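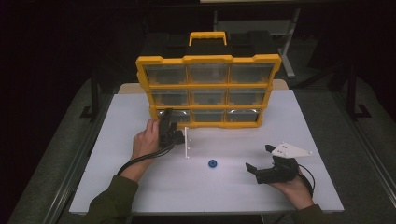 Black and yellow, clear drawers, handle on top.

Forums > Workshop & Garage > Storage > Small parts: sort by type, by size, or give up?

Small parts: sort by type, by size, or give up?

tin_of_regret
Posted 2022-08-18

For most of my adult life I kept small hardware in cookie tins. Every tin held the same thing, and that thing was everything. If I needed a screw I poured a tin onto newspaper, stirred it with a finger, got stabbed by a cup hook, and drove to Cardoso Hardware to buy a screw. The leftover screws went in the tin.

I've moved up to a drawer organizer. It's mostly still vacant because I can't settle on a system, and I would like the forum to settle it for me so I have someone to blame.

Option one is by type. Screws with screws, washers with washers. Option two is by job: a plumbing drawer, an electrical drawer, a drawer for hanging pictures crooked. My wife has proposed option three, throwing it all out, and I'm told that offer is good through the end of the season.

What do you people do?

gasket_case
Type. It has always been type. A washer doesn't know it's a plumbing washer.

old_predport_road
Strong disagree. By job. When the faucet is leaking at bedtime you don't want to visit the washer drawer, then the O-ring drawer, then the tape drawer, holding a flashlight in your teeth. You want to pull one drawer, carry it to the sink, and fail there in comfort.

gasket_case
And when you need a washer for the mower?

old_predport_road
I take it from the plumbing drawer like an adult.

gasket_case
So your plumbing drawer has mower washers in it. You've built a cookie tin with a handle.

Trudy Rutherford
I ran the parts counter at a repair shop in Predport for 30 years, so I have opinions, and you're going to get them.

Both of you are arguing as if the sorting is the hard part. Sorting is pleasant. You put the radio on and have a lovely afternoon. The hard part is the following month, when you come in from the yard with a handful of odds and ends and dinner is ready. Whatever system you pick has to survive that handful. Ours was by type, then by size, and it worked because I was paid to stand there and glare at people.

At home there's no counter and no me. What I do in my own garage is keep one drawer at the bottom for strays. Anything I can't place in a few seconds goes in there.

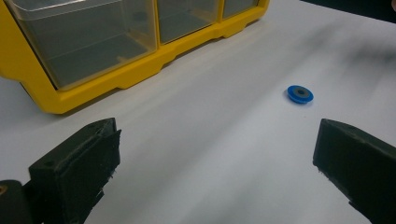 When the stray drawer won't close, I sort it, and I don't get to buy anything new until I have. I put the heavy stuff low down too. I once watched a fellow load the top of a cabinet with lag bolts, leave the bottom for felt pads, and pull out a top drawer with some enthusiasm. We were finding lag bolts until we sold the building.

Also, label the fronts even if you can see through them. Seeing that a drawer has screws in it tells you very little about the screws.

tin_of_regret
The stray drawer sounds a lot like my tins.

Trudy Rutherford
It's one tin. You had a shelf of them.

decimal_dave
I'm surprised we've come this far without anyone bringing up an inventory. I have mine in Jisis. Every drawer has a code, every code has a page, and the whole thing is searchable from my phone. I've entered 2000 parts. It took most of July.

gasket_case
How often do you search it?

decimal_dave
The point is that I could.

old_predport_road
Dave, do you update it when you take a part out?

decimal_dave
I'm going to bed.

hinge_benefits
I'm with Trudy on strays, but I'd add a rule about mystery parts. These are a separate problem. A stray is a thing you know and haven't put away. A mystery part is the item you find under the workbench that clearly belonged to something, possibly something you still plug in. My father kept every one he ever found on the theory that the matching appliance would eventually confess. I inherited them. I now have my own and keep the collections apart, out of respect.

My rule is to lay the thing out on something plain and look at it in good light before deciding. Half of mine stop being mysteries right then. The others get until spring and then they go in the trash, where they're needed within the week.
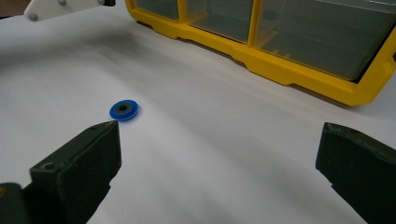
Re: What size drawers, though?

tin_of_regret
Leaning toward type, with the stray drawer, and with no inventory, sorry Dave. Next question. Do I put dividers in?

gasket_case
Yes. Cut them from cereal boxes. Store-bought ones from Momau fit nothing, including, as far as I can tell, Momau drawers.

old_predport_road
No dividers. They shift, the little stuff slides underneath, and you end up with a sorted layer and a secret layer. Use zip bags inside the drawer. Grab the bag, take it to the job.

gasket_case
"Take it to the job." He's doing it by job again.

Trudy Rutherford
Bags are fine. Write on them before you fill them.

tin_of_regret
Bags, then. I kept 2 of the tins, by the way. For overflow.

Trudy Rutherford
Oh, no.

Comments

pegboard_pilgrim: Read this whole thing while looking for a single size 8 screw. Still don't have it.

m_lindqvist_fan: By job is correct and I'm sorry it was defended so badly.

shopvac_widow: My husband also finished his inventory in July. We should introduce him to Dave and leave them somewhere.

Contact the moderators | Copyright 2022 | Back to top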